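How to Sort Out Your Household Recycling So That It Stays Sorted

I have been putting off writing this one for ages, mostly because every time I sat down to do it I went and had a look at our own bins and felt a bit of a fraud. But September is a good month for it. The garden has slowed down, the children (if you have them) are back at school, and there's a feeling of wanting the kitchen straight before the dark evenings set in. So put the kettle on and we'll go through it together.

What follows is the way we do it in our house in Drasolville, which is a narrow terrace with a galley kitchen and no utility room, so if you have more space than that you are already ahead of me!

What you'll need

Three or four bags or tubs, one of them with a stiff base
A few strong wall hooks (adhesive ones will do on tiles, screw-in ones are better on plaster)
A washing-up bowl
A marker pen and some sticky labels
An old tea towel you don't mind ruining
An hour or so, and a bit longer if your cupboard under the sink is like mine was

Step 1: Find out what your council takes

I know, I know, it's the dull bit. Please do it anyway, and do it first. I spent two whole years rinsing yoghurt pots with great devotion before I learned that our collection didn't want them at all, and my sister in Usside, who is only over the hill, can put out almost anything short of the sofa. Look on your council's website, or ring them up, and write the list down on a piece of paper in your own words. Mine says things like "jam jars yes, lids off" and "NO crisp packets". Tape it inside a cupboard door where everybody can find it.

Step 2: Watch yourself for a week

Before you buy a single tub, just notice what you throw away and where you are standing when you do it. We found that nearly all our glass and plastic bottles were finished at the sink end of the kitchen, while the cardboard turned up by the front door, where the parcels get opened. I'd always kept everything together in the cupboard by the cooker, so of course it never got there. It sat on the worktop in a reproachful little row.

Sixten Backlund, who lives two doors down, kept a tally for this step last year and put it up on his fridge. In twelve months his household of four got through 208 bottles and jars, and 27 of those were pickled beetroot. I don't think you need to go that far, but it did help him choose the size of his tubs, and he has since started making his own beetroot.

Step 3: Put the bags where the rubbish happens

Once you know your spots, give each one its own container. Tubs are lovely if you have the floor for them. If you haven't, hang a bag on the wall instead, with the opening at the height of your elbow or a little lower, so that you can drop things in with one hand while you're stirring something with the other. Make sure the mouth stays open by itself. A bag that has to be held open with your spare hand is a bag that will be ignored by everyone in the family except you.

Heavy things want lowering in, glass especially. Hold the bottle by the neck, bring it right over the opening, and let it down gently.

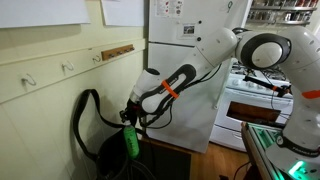
A green bottle held by the neck, just over the open mouth of a hanging bag.

Do check your hooks every so often. Glass weighs a good deal more than you'd think, and I lost a patch of plaster the size of a dinner plate finding that out. These days I empty the bottle bag when it's half full and keep the big flattened boxes down at floor level, leaning behind the door.

Step 4: The rinse

You don't have to wash things until they sparkle. When you've finished the dishes, use the last of the washing-up water before you pull the plug, swish it round your jars and tins, and stand them upside down on the old tea towel. Peanut butter is the exception, as always. Fill the jar with warm water, screw the lid on, leave it overnight and give it a good shake in the morning.

Lids are a matter for your council list again. Ours wants metal lids off the jars and plastic caps left on the bottles.

Step 5: Label everything, even if you feel silly

I felt very silly. Then my mother came to stay and put the teabags in with the newspapers for five days running, so now there are labels. Big plain letters, facing outwards. Esperanza Nakamura runs the mending evenings at the Szabo hall, and she draws little pictures on hers for the grandchildren — a fish for tins, a hat box for cardboard — and I'm told they're very strict with the grown-ups about it.

Step 6: Choose an emptying time and stick to it

Ours is seven in the evening, the night before collection, while the potatoes are on. It takes next to no time once the bags are light enough to lift off the hook and carry straight out. Give the bags a wipe with a damp cloth and a drop of vinegar while they're empty, and let them air for a few minutes before they go back up.

A few odds and ends

Batteries never go in with any of this. Keep an old jar for them and take it to the shop when it's full.

If you get wasps, it's nearly always a fizzy drink bottle with a mouthful left in the bottom.

Pizza boxes: tear off the clean lid for the cardboard pile, and the greasy half goes in the compost, if yours will have it. Mine sulks.

Next time I'll do food caddies, which I have a great many opinions about, and the best liners for them.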